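Wiki > Hardware > Desktop PCs > Computer tower

Computer tower

A computer tower (some people say case, my dad still says "the hard drive") is the upright box that holds the working parts of a desktop PC. I've been keeping this article going for the Jetine hardware wiki with Igor Urban, and he lets me write it the way I talk, so bear with me!

The case itself is mostly a metal chassis with a removable side panel. Lay the tower on its side before you take the panel off – working on a standing one is a pain, and screws love to drop into the power supply. Inside, the biggest piece is the motherboard, the flat board everything else plugs into. Mine was green in every PC I owned until 2/19/23, when I finally bought a black one from Vlček, a little parts shop I'm very fond of. 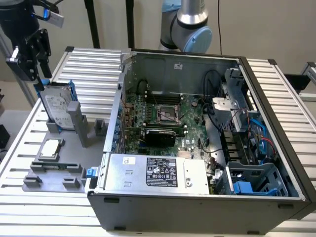
The processor goes in a square socket with a metal bracket that lifts up and clamps back down. On some sockets the pins are in the board instead of on the chip, and they're tiny and bend if you so much as look at them (I ruined one with a sleeve once). Memory sticks go in the long narrow slots, and the graphics card sits in an expansion slot with its connectors facing the back of the case.

Office towers from the big makers often use clips to hold the cards in, and I love those – I can swap a card in 30 seconds. Home-built cases mostly use screws. Igor prefers screws and we have argued about it on the talk page for 6 years.

For used towers, I paid 119 dollars for my last one, with 8 gigabytes of memory already in it. Check that the side panel comes with it, as replacement panels for older models can be really hard to find.

See also: Motherboard, Power supply, Drive cage

Contact the editors | © Jetine | Back to top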